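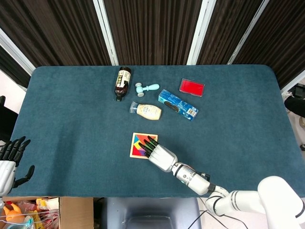
From: Idrisa Mushi
To: Urio list
Subject: Re: felt table, and what to do with the leftovers

Venla Mäkelä wrote:

> I measured the felt table this morning before the room was locked. The
> short side will not go through the Borneo door with the legs on, so they
> have to come off. Does anyone know which tool they take?
>
> Also, what do we do with the odds and ends that were on it? I don't want
> them to go in the skip with the packaging. And does the curtain go
> with the table or stay?

The legs take the long hex key. It is in the Zaltinel drawer, taped to the inside of the lid of the bolt box. There are 12 bolts and they all come out the same way. Please put them back in that box and not in a cup, we lost two last June.

On the felt: do not lay the table face down on the concrete. The teal picks up every bit of grit and it took me 40 minutes with a lint roller the last time. There is an old blanket behind the door. The padded edge is fine to lean on a wall for a short while.

The odds and ends I would split like this.

The brown glass bottle should travel upright in the divided crate, wrapped in newspaper. Check the cap first. Same for the cream squeeze bottle, but put it in a bag of its own.

The light blue hammer and the wooden tangram go to the toy shelf. Could whoever packs the tangram put a rubber band around it both ways — the pieces are a pain to find under the seats of the van.

The flat red case and the blue cardboard box can go in the small tub. I would like to keep the blue box with its barcode panel intact, so please don't flatten it.

The curtain stays with its poles. Take the brown fabric down first and fold it along the pleats, then bundle the white poles together. Dindix want their crate back, number 2736, so don't use that one for any of this even if it is the closest to the door.

I can bring the van at 15:00 and it will hold up to four people if nobody minds the bench. Venla, can you leave the key at the desk? I still have the one that sticks.

Idrisa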